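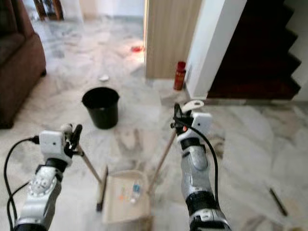

February, notebook, sweeping project (pages carry on from the arm calibration stuff)

Started a bit before 10. Armindo already had the arms powered and was going through the cable checks, which I appreciate because I always forget the left one. We're still calling the setup Pestgate and I've given up trying to get the name changed.

Goal for the session: get more two-handed sweeping demos for the club's entry, broom in the left, dustpan in the right, marble floor. Long wooden handles on both, so neither arm has to get anywhere near the ground. Fatos wanted short-handled ones (he's been saying so for weeks) but I still like the long ones. You get so much more room for the wrists! The price is that a tiny wobble up at the gripper turns into a big wobble down at the pan, and that's most of what I'm writing about today.

Grip first. The handles are round and thin and they like to roll in the fingers. If the pan handle rolls even a little, the front lip lifts off the floor on one side and then everything goes under it instead of into it. We've tried squeezing harder and that just makes the roll happen later, when you've stopped watching for it. What helped this morning was gripping lower on the handle, maybe a hand's width lower than last time, and bringing the elbow out so the handle comes down at more of a slant. Cristóvão marked the spot with a pencil line on each handle. Please don't sand it off, whoever tidies up the props.

Trash for the demos: small bottle, caps, scraps of paper, bits of wrapper. The bottle is the fun one. It rolls if you hit it side-on and it gets away from you across the marble at a really impressive speed. Martim teleoperated most of the bottle runs and he worked out that you want to come over the top of it and drag, with the pan already waiting. Pushing was hopeless. I tried pushing for a good while out of stubbornness and have nothing to show for it.

Episode length is capped at 200 seconds in Jutik, and we bumped into that more than I'd like. Most of the lost time is at the beginning, with the operator fussing over where to put the pan. I'd be happy to start episodes with the pan already down, but then the policy never learns to place it, and Esko is going to ask about that at review. So: mix of both. I wrote it on the whiteboard as "mix of both" and Armindo asked me what ratio, and I don't have a ratio. To decide.

Total in the dataset as of lunch is 596 episodes counting the old ones from the first floor layout. Should we keep the old ones? The gripper fingers were mounted differently then. My vote is keep them out of the training split for now and look at them later. Fatos disagrees and he may well be right, he usually is about data.

Lunch. Long talk about whether the competition rules let you bring your own dustpan. Martim read the rules out loud twice. We think yes.

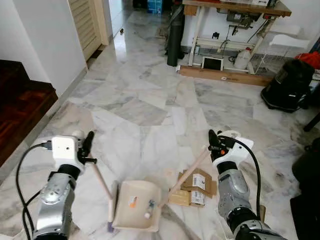
Dustpan down on the tile with some scraps in it, cardboard alongside.

Afternoon notes, less organized.

Reflections. The floor is shiny and the light comes in low later in the day, and the bright patches on the tile look a lot like paper to our detector. I pulled up a few of the afternoon clips in Frade and the boxes were jumping onto plain floor. The gray veins fool it too, though less. I'd been blaming the threshold for this and I think I owe the threshold an apology. Options: retrain the detector head with more floor-only images, or stop using the detector for labels at all and let the policy deal with raw images. Cristóvão is keen on the second one. I'd like to try the first because it's an evening's work and we can compare.

Cardboard. We haven't decided whether flat cardboard counts as trash. It's too big for the pan, so if the policy goes for it we get a long sad episode of shoving. For now the instruction text only says "sweep the small trash into the dustpan" and cardboard should be left alone. It's good to have it in view as something to ignore, I think, but then we have to move it between episodes or the model will learn that cardboard lives in one spot. I was lazy about moving it. Confessing that on paper so that somebody checks.

Timing between arms. There's a lag on the right side in teleop that I can feel but can't prove. I'll say it feels like up to 4 frames. When you sweep quickly the pan comes to meet the broom late and the scraps hop over the lip. Slow strokes hide it completely, so of course the slow demos look great. Armindo is going to log both sides against the same clock and plot it. If it's real, we should fix that before recording anything else, and I'd rather lose a couple of days to it now than find out in the final.

Small things to remember:
Zotuditz build on the laptop needs updating, it's the one that crashes on save.
Episode 27 from the morning batch has the wrong instruction text. Fix or drop.
Spare finger pads are in the shoe box, not the drawer.
Check the screws on the left wrist before the next session. They were fine, but check.
Ask Esko for the review slot.

One nice moment to end the page on: Martim had a run where he got everything in three strokes and then tilted the pan back a touch before lifting, so nothing slid out. He hadn't planned it, he said his hand just did that, the way you would at home. We've never put the tilt in the instructions for operators. I went back through a handful of my own demos and I don't do it at all, I lift the pan dead level and hope. So from next session everyone tilts — and I'd like to see a side-by-side of tilt and no-tilt demos before we train the next one.

Stopped at 5:30. Arms parked, batteries on charge. Fatos has the key.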